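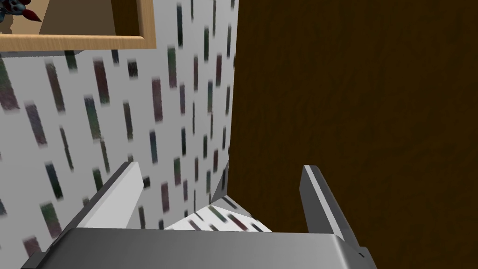

About Lukska

Lukska writes planning and perception software for robot arms. We started in Mamville with two desks and one client, a packaging firm that wanted its arms to stop bumping into shelving. Most of our work is still of that sort - getting a gripper in and out of tight places without touching anything it shouldn't.

Our main product is Petrenko, a motion planner that runs on an ordinary office computer. Every change to it goes through 600 simulated rooms before it reaches a customer. The rooms differ in wall patterns, furniture and lighting. Busy wallpaper and dark wood get a lot of use, as both gave our early depth code trouble. 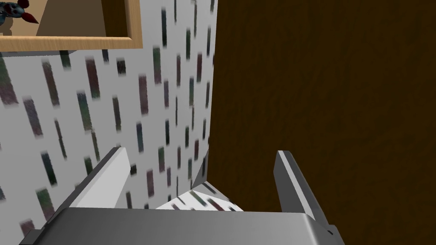 Open gripper near a corner, wrist view, in simulation.

Who we are

Kirsten Charbonneau runs the company and handles new projects. Rawiri Partington leads planning. Jolene Prendergast looks after perception and the room library. Fiachra Fahy maintains Jultel, our log viewer, which is free to download and works with or without Petrenko.

We are 20 people in all, and four of us work remotely. New releases go out in April and October, with fixes in between as needed. To ask about a trial license, write to Kirsten through the contact form.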